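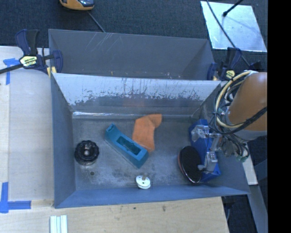

Dikora to open its Plolthorpe robot workshop to the public in March

PLOLTHORPE, December 4, 2024 – Dikora, which builds and tests robot picking equipment, will hold an open day at its Plolthorpe workshop next March. Visitors will be able to watch a robot arm take mixed objects out of a bin, bring small items of their own for it to try, and talk to the engineers who set up and run the tests.

The day is free and open to anyone aged 10 or over. It follows a smaller visit held at the workshop this autumn for local employers and staff from Bermúdez College, who asked for a longer session that students and families could attend as well.

Dikora has worked in Plolthorpe for four years. Most of its work is for companies that sort returned goods, spare parts and mixed stock, where items arrive in no particular order and seldom lie flat. The workshop tests how well an arm and gripper cope with such items before a customer commits to buying a full system.

"People have usually seen film of robots welding cars, where every part turns up in the same place," said Morenike Tamuno, workshop manager at Dikora. "Our job is duller to look at for the first minute. Then you notice that nothing in the bin is the same shape as the thing next to it, and you start trying to guess which one it will go for."

What visitors will see

The main demonstration will use the workshop's standard test station, an orange arm with a blue gripper working over a grey bin with sloping sides. The bin is clamped to a wooden table so that it stays put when the gripper pushes against a wall or the floor. Blue tape on the table marks positions.

The bin will be stocked with the kind of mixture used in daily testing. A typical set has a round black knob with a ribbed rim, a teal-blue block with a pocket in its top face, a crumpled orange cloth, a small white spool-shaped piece and a flat black disc with a thin reddish-orange rim. Engineers will explain how each one is approached and which ones give the most trouble.

Flat items are among the hardest. A disc lying on the floor of a bin leaves very little for the fingers to hold, and the gripper has to reach its edge without pressing down too hard. Cloth causes a different problem, as its shape changes whenever it is moved and it can end up resting on top of something else. Objects close to a wall are awkward because the gripper needs room beside them.

Each demonstration will last half an hour, with time for questions. Misses will be left in. If the arm fails to lift an item, the engineer running the session will say what they think went wrong and let it try again.

"We had a discussion about whether to pick out the easy objects for the public and decided against it," said Hermenegildo Orozco, test engineer. "A lot of what I do in a normal week is look at failed grasps. If visitors only saw the good ones they would go home with the wrong idea of the work, and probably the wrong idea of how soon they can have one of these at home putting the washing away."

A second session, run by Aranka Veres, will cover grippers. Visitors will be able to handle worn and new finger parts, see how the fingers are fitted, and compare how different surfaces hold plastic, card and fabric. Ms Veres joined Dikora as a mechanical technician and now leads the company's gripper maintenance. She will also show how a test bin is judged to be worn out. Bins pick up marks and scratches in use, and the workshop keeps them in service as long as the damage does not affect results, as bins in a customer's building will be marked too.

Bring an object

Visitors are invited to bring one object each for the arm to try. It should fit comfortably in one hand and weigh no more than 500 grams. Food, glass, liquids, batteries, and anything sharp or valuable cannot be accepted. Dikora will take care with items but cannot promise to return them unmarked, and visitors will be asked to sign a short form before theirs goes in the bin.

Objects will be tried in the afternoon, in the order in which they are handed in. There may not be time for every one. Odd shapes are welcome. At the autumn visit the items brought along included a tape measure, a wool hat and a bath plug on a chain. The arm lifted the tape measure on its first attempt and the hat on its third. The bath plug was still in the bin when the session finished.

College link

The open day has been arranged with Bermúdez College, whose engineering students will help to run the afternoon. Iraís Villaseñor, who teaches on the college's automation course, took a group to Plolthorpe in the autumn and said it had changed how she planned the spring term.

"My students are good at writing programs for a machine that behaves itself," she said. "They hadn't spent much time with one where the parts move about, the cables have to go somewhere, and you need to tape the table so that you can put things back where they were. Several of them went away and redid their own benches. I would like the younger ones to see it before they choose their options, and I'd like parents to come as well, as they often have more questions than the students do."

Students will record the result of every attempt made during the day, using the same form as the workshop's engineers. The form notes the object, whether it was lifted, whether it was dropped and whether it touched anything else on the way out. Dikora will send the results to the college for use in class.

New test programme

Dikora will also use the day to describe its next piece of work, a test programme called Stoditz. Under Stoditz, the workshop will build up a library of 1,000 everyday objects and record how its grippers perform on each of them. The objects will be chosen for variety in shape, surface and stiffness, and will include a large share of soft items, which Dikora says have been under-represented in its own testing until now.

"We have cupboards of hard plastic parts because hard plastic parts are what customers used to send us," said Mal-soon Yook, managing director of Dikora. "They now send us clothing, padded envelopes, cables tied in a knot. We need to catch up. Stoditz is a plain list of things and a record of what happened when we tried to pick them up. It will take time and some of it will be tedious, but we can't give a customer a straight answer without it."

Ms Yook will give a short talk on the programme at midday, followed by questions. She said the company was also hoping to meet people who might like to work there.

"We need technicians more than anything else," she said. "They don't have to have worked with robots. Somebody who has looked after sewing machines or packing lines would pick it up quickly. I would ask them to come along, stand by the table for a while and see whether it interests them."

Two technician posts and one trainee place will be advertised on the day. Details will also be available from the college's careers office.

Visitor information

The open day will take place on a Saturday in March. The date and booking details will be published on Dikora's website in the new year. Places at the demonstrations must be booked, as only 10 people can stand safely around the test station at one time. The gripper session and the midday talk do not need to be booked.

Visitors under 16 must come with an adult. Everyone will be asked to stay behind the marked line while the arm is moving, to tie back long hair and to leave large bags at reception. Flat, closed shoes should be worn. The workshop is on the ground floor with step-free access from the car park, and seats will be provided on request. The arm and its controller make some noise, and a quieter session with fewer people will be held first thing in the morning for those who would prefer it.

Teachers who wish to bring a school or college group should contact Dikora before booking, as a separate time can be set aside for them.

About Dikora

Dikora designs, tests and maintains robot picking equipment for warehouses, repair centres and small manufacturers. Its workshop and offices are in Plolthorpe.

Media enquiries

Journalists who wish to attend the open day or visit the workshop beforehand should contact Morenike Tamuno at Dikora, Plolthorpe. Interviews with Mal-soon Yook and Hermenegildo Orozco can be arranged. Filming at the test station is possible with notice.

ENDS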